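Right, a few people asked what I make of the Tumance, the home helper robot Griltine are taking sign-ups for in Rarkbridge, so get comfy, I'm going to go on a bit (sorry, you know what I'm like).

It comes with a starter list of household jobs, and you add more by choosing from their library. I went straight for the dull ones, obviously. Bin liners! Laundry! The things I put off until Tuesday and then put off again.

Bin liners are listed under "fiddly", and fair enough. The bag has to be opened wide and the rim folded out over the basket, and thin plastic clings to everything. I'd pay good money never to do it again.
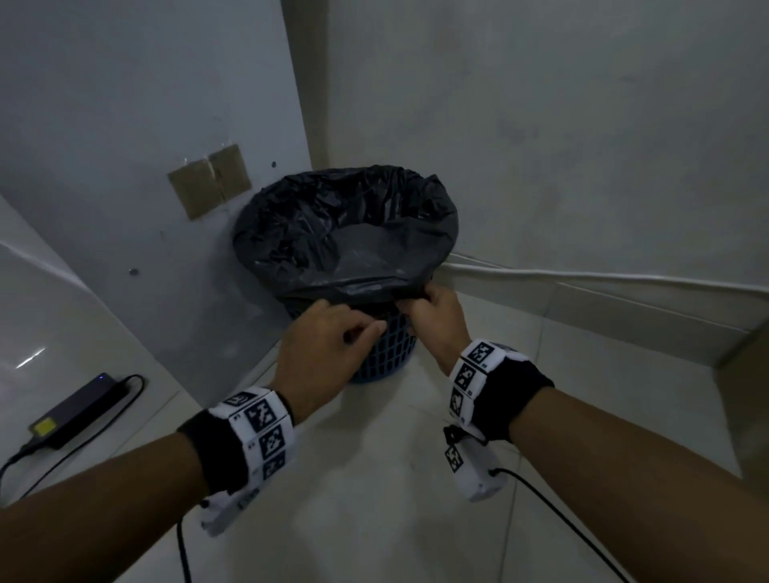

Black liner, round blue basket, edge being adjusted by hand.

On price, there are 2 plans. The smaller one gives you 5 jobs, the bigger one 9, and you can swap them about each month. I think most flats would be happy with the smaller, though I do wish you could try a job before picking it.

Now, laundry. Small soft things look like the easy end of it. What I really want to know about is the bulky stuff, anything padded that puffs straight back up the moment you let go of it. I've asked Griltine and had a lovely long reply that almost answered me.
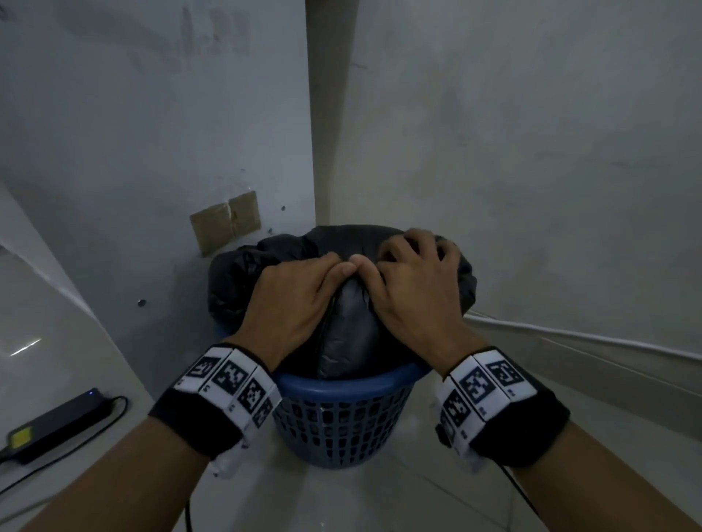 Both hands on the dark padded one, and it's still bulging over the rim.

Patrício, the rival kit, does laundry too, but you have to buy the basket that goes with it, and I'm fond of mine, so that's a mark against it from me.

Sign-ups stay open until July. I'm leaning towards the smaller plan with bin liners first on my list, and I'll post again when I've picked the rest x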